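23/08/2026
Posted by: list member, Stunton

An earlier message said:
> I am restringing a 31-bead necklace on silk, with a knot between each bead.
> The knots near the clasp sit tight but the later ones leave a gap, and
> two of them have slipped inside the bead. Is the thread too thin, or is
> it the way I am pulling?

Probably both. A knot that goes into the bead means the thread is too thin for the hole. Go up one size, or use it doubled, and test on the bead with the widest hole before you cut the full length.
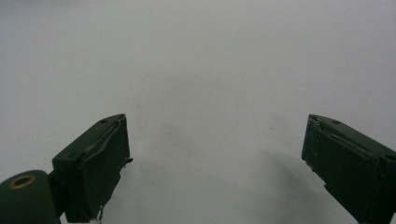
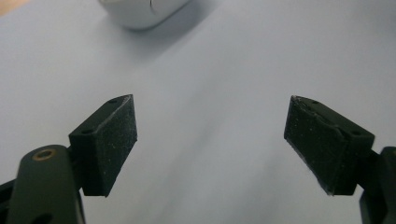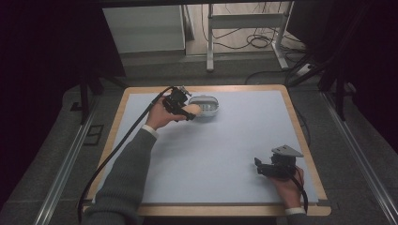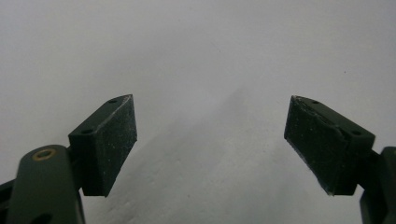 Gaps come from closing the knot before it has reached the bead. Put the needle point through the open loop, slide the loop down until it touches the bead, and only then draw the needle out and pull. Work on a pale, plain surface like the ones in the pictures, where a dropped bead is easy to find. An open, shallow tray like the white one on the table will do for the beads still to be strung. Keep them in order if they are graduated.

Silk also stretches. I hang mine overnight with a small weight before starting. The Rezende thread I bought in June gave 4 mm over the length of a short necklace, enough to show between the beads.

> Should I glue the last knot?

Only the one next to the clasp, and only a drop on a pin. Leave it 10 minutes before trimming. The Ongate cement I use dries stiff, so keep it off the rest of the silk.

The bead shop in Oltcombe sells carded silk with the needle attached, in most sizes.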